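How to budget for a small sorting cell

Start with the task and leave the arm for last. Write down what has to be picked up, how heavy it is and where it goes. Our first list at Skendo had one line on it, and we forgot the table entirely.

1. Get two quotes for the arm. Ask Praltia and Simlow to price the controller, cables and freight separately, as they are often left off the first page.

2. Price the gripper on its own. Allow for a spare tip.

3. Choose a table with a grid of holes. You can move things later without drilling. Put $200 aside for bolts and clamps - you will use more than you think.

4. Budget for a work surface and test pieces. A timber board and a set of toy blocks are fine to begin with. Cap this line at $300.

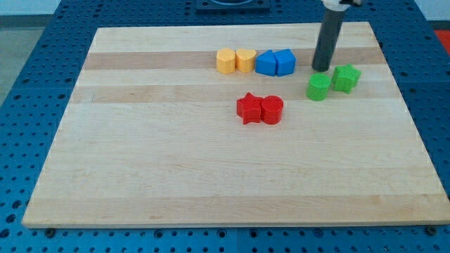
Coloured shape blocks grouped by colour on a maple board, with the gripper at right.

5. Add 20 per cent to the total for labour and repairs. If the approval is due in August, ask for quotes 2 months earlier.

Keep every quote in the same folder, including the ones you turn down.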